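Dirkley Household Food Grant

The Dirkley Household Food Grant is a public assistance scheme operated by the district of Dirkley. It provides low-income households with a monthly payment that may be spent on food in registered shops and markets. The scheme is administered by the Plonasholm Welfare Office and funded from the district's general budget.

Background

Food assistance in Dirkley was first given as printed vouchers, which could be exchanged only for bread, milk, flour and tinned goods. Shopkeepers complained of slow repayment, and many smaller traders declined to accept them. A review led by Kenji Pennington, then director of the Welfare Office, recommended that the vouchers be replaced by a payment card known as the Dindo card. The district council adopted the proposal in March of the following year.

Eligibility and payment

A household may apply if its savings do not exceed 3000 crowns and at least one adult member has lived in the district for two years. Income is assessed over the previous quarter. Pensioners and registered carers are subject to a simpler test – they are asked only for proof of residence and a statement of savings. Payments are made on the first working day of the month. Unspent sums may be carried forward for two months, after which they return to the fund.

The card cannot be used to buy alcohol, tobacco or pet food. Hot meals were originally excluded as well, but the rule was relaxed for applicants without cooking facilities.

Budget disputes

Funding for the grant has been contested in several budget rounds. A draft budget published on January 11, 2024 proposed to end card payments in the outlying ward of Henao and to deliver fixed food parcels there instead. Supporters argued that bulk purchasing would lower costs. Opponents pointed to the expense of storage and delivery, and to the difficulty of meeting medical diets. Some 1000 residents signed a petition against the measure, and it was withdrawn before the final vote.

See also: Food voucher; Means test; School meals

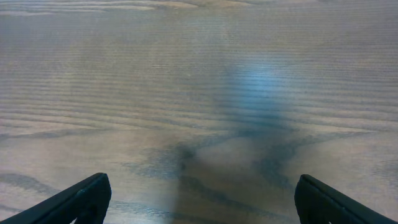 Wooden tabletop with a weathered-looking finish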